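How to put up your first post on the Broltwood teen blog

Okay, so you got your login and now you're staring at a blank box (been there!). Click New Post, type a title, and paste in your story, comic or skit script. I always write mine somewhere else first, after losing a whole chapter once. Ugh.

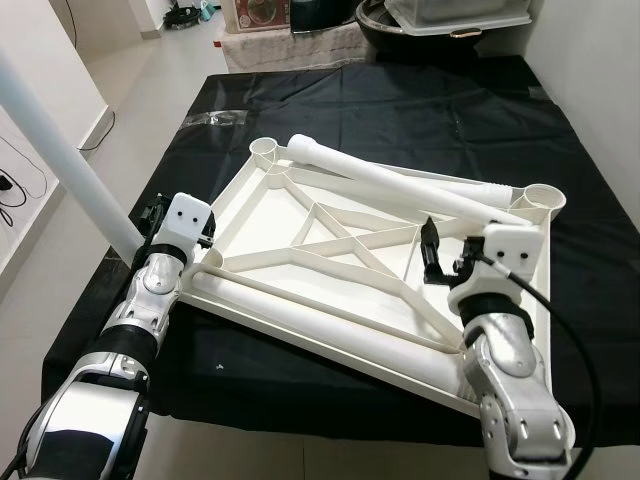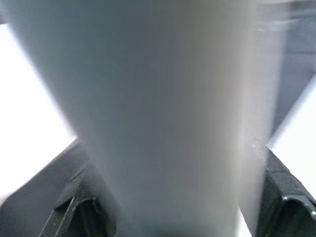
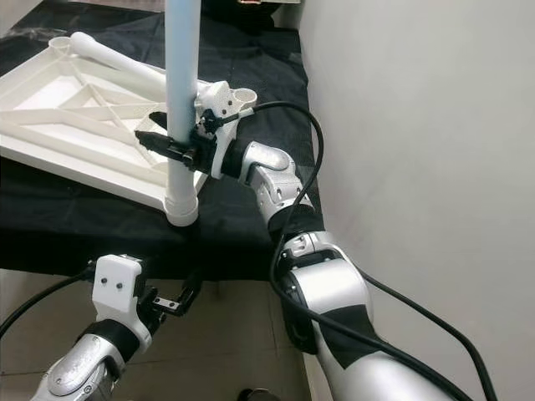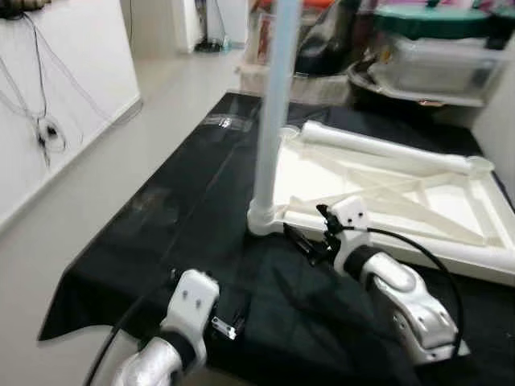
Posted by Nyarko

Next, pick 2 or 3 tags. Keep your intro under 100 words so it fits on the front page. If you've got a video, paste the link on its own line and hit Preview to make sure it plays. Then press Submit! Posts get read before they go live, so if yours isn't up by 4 pm, check your Drafts folder. Mine was sitting in there for all of February.

Leave a comment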